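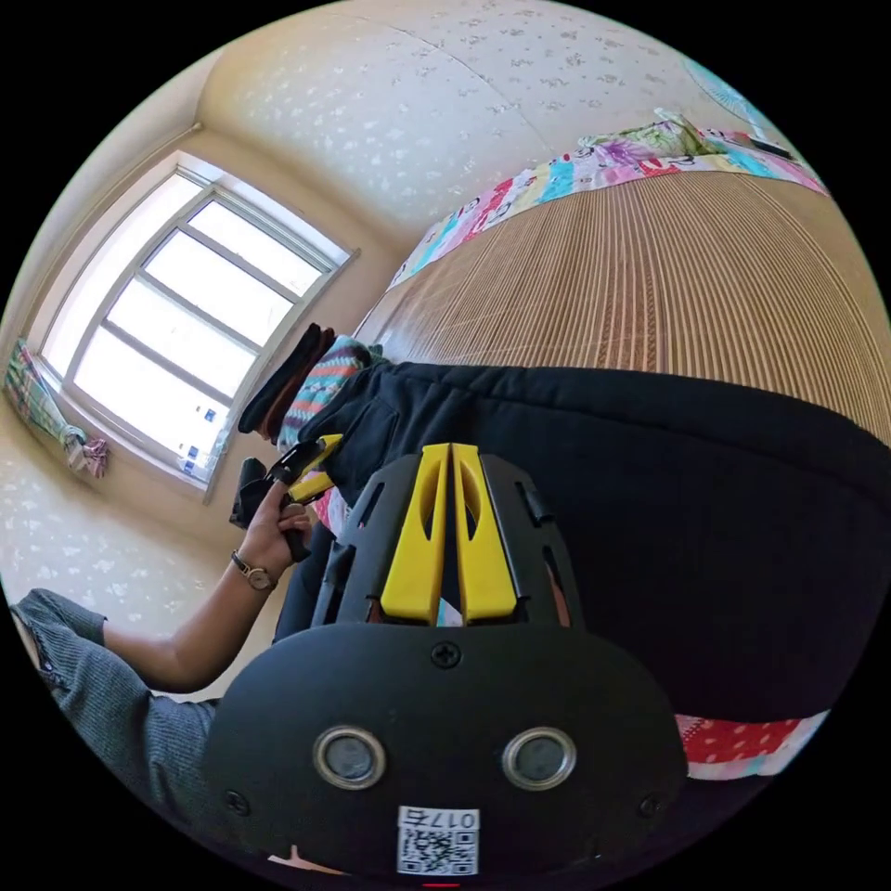
How should a woven summer bed mat be cleaned and put away at the end of the warm season?
Wipe it with a barely damp cloth, dry it fully on both sides, and roll it in the direction that does not bend the fibers sharply.

The following procedure applies to straw and bamboo mats laid over a mattress. Residents are asked to complete it before the heavier bedding is returned to the bed.

Before you begin
Clear the bed of quilts, pillows and clothing. Patchwork quilts should be folded along the seams where possible and set on a chair or shelf. Floral and other printed pillowcases are to be washed separately from white linens the first time.

Cleaning the mat
1. Brush the surface along the grain with a soft brush. Do not brush across the grain - this lifts the fibers.
2. Add a teaspoon of mild soap to a basin of cool water. Wring the cloth until it no longer drips.
3. Wipe in the direction of the lines, working from the head of the bed to the foot.
4. Repeat with plain water. Turn the mat and clean the underside.
5. Stand the mat on its long edge in a shaded, open room. A fan on a low setting may be directed toward it. Direct sun makes straw brittle.

Allow one full day for drying. If the mat feels cool to the hand, leave it longer.

Rolling and storage
Straw mats may be rolled loosely from either short end. Bamboo mats made of rigid strips should be rolled only in the direction in which they bend freely. Tie the roll with cotton tape in two places, and wrap it in a clean sheet. Plastic covers are not recommended.

Store the roll flat on a shelf at least 30 inches long that supports its full length, or upright in a dry closet. The Skandia underbed boxes supplied in the larger rooms are too short for a full-size mat but are suitable for quilts.

Mats with broken edges or dark spots should be reported to Isauro Arellano in the Linen Office, extension 1422, before they are stored. Replacement mats are issued on Thursday afternoons.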